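Toom cable sorting project
Progress report to the Rudlow Fund: August open day at Parkcombe

Summary

The open day set out in our grant agreement was held at the Parkcombe workshop in August. We had 79 visitors through the door, from repair shops, colleges and the recycling trade, along with a number of people who live nearby. The demonstration ran from 10 am until 4 pm with a break for lunch. Spending on the event came to £3,000, which matches the budget line.

What was shown

Visitors saw the Toom bench, where two arms work on a table with cables between them. The task was the one described in our application: find a plug end in a heap of mixed leads, take hold of it, and draw the lead clear so that it can be sorted. The software was the Wostari release we have been using since spring, with no changes made for the day.

Each session began with a short talk covering where the cables come from and why they are a nuisance to sort by hand. The arms were then run without help for as long as they could manage. When a lead snagged, the operator stopped the run, said what had gone wrong and started again. We had agreed beforehand not to hide the stops, and several visitors told us they found those parts the most useful.

Results on the day

Single leads lying near the edge of a heap were dealt with well in every session. Leads that passed under others were less reliable. The usual fault was that one arm gripped a plug correctly while the other held a loop belonging to a different lead, so that pulling made the tangle tighter. We had seen this before in testing, but it came up more often with the cables visitors had brought in from home, many of which were stiffer than ours.

Black leads remain harder than coloured ones. Where two black leads cross, the software cannot always tell which one carries on in which direction. This is the main piece of work for the next period.

There were 2 unplanned stoppages. The first was a loose connection on the bench itself and was put right during the lunch break. The second was a software fault in the afternoon, which meant restarting the computer and cost us part of a session. No one was hurt and nothing was damaged.

Comments from visitors

We left comment cards by the exit. The most common question was about speed. At present a person can sort a small heap faster than the arms can, and we said so. Recycling firms were more interested in whether the bench could be left running unattended, and asked what it would do with wet or dirty leads. We have not tested either of these and have added them to the list.

College staff asked whether students could use the bench outside project hours. We would like to allow this, subject to the insurance position, and will write to the Fund separately.

Some visitors said the room was too warm and that those standing at the back could not see the table. For the next event we will put up a screen and take smaller groups.

Next steps

We plan 3 pieces of work before the next report. We will add stiff and black leads to the practice set, including those left with us by visitors. We will change the order in which the arms act, so that the second arm waits until the first has lifted its plug a little way. We will also replace the connection that failed and check the others of the same type.

No change to the overall budget or end date is requested. Toom will keep its bench at Parkcombe until the project closes, and Fund staff are welcome to come and see it at work with a few days' notice.
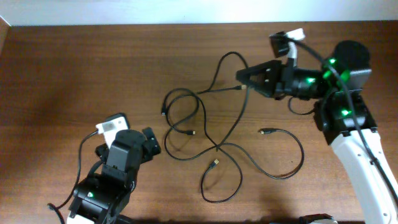

Receipts for the open day and typed copies of the comment cards have been sent under separate cover.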